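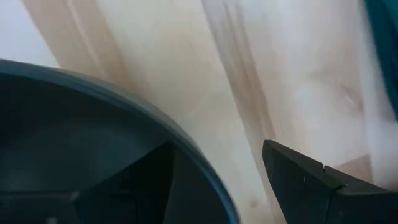

wrist cam, fingers straddling the rim of the dark round dish

Apr 18, 2024
Dish task, club bench. Tsung-han Chow driving, me on notes.

Left finger inside the rim, right finger outside over the wood. Gap between tips looks wide enough for the rim with room to spare. Black finger on near black dish interior is hard to pick out, my edge script loses it and only finds the right one. Try a strip of light tape on the left tip?? ask Thongdee team what they did in November.

Episodes saved so far: 148. Need 363 before the Dultholm round. Threw out 3 from this afternoon, gripper closed before the approach was finshed. Cause = my timeout, set too short. Fixed in config, not pushed yet.

Also
- blur on close views, refocus or live with it? Tsung-han says live with it
- wood grain gives false edges, the long streaks esp. Raise threshold, rerun on old Gonex set (1,677 stills)
- lower part of rim comes out much bluer than the top, so color mask needs a wider range
- teal thing top right corner, mask leaves it alone, ok

Next: same grasp from the other side, slower. Vurnham rules sheet says no re-grip after contact, check wether that counts in practise runs.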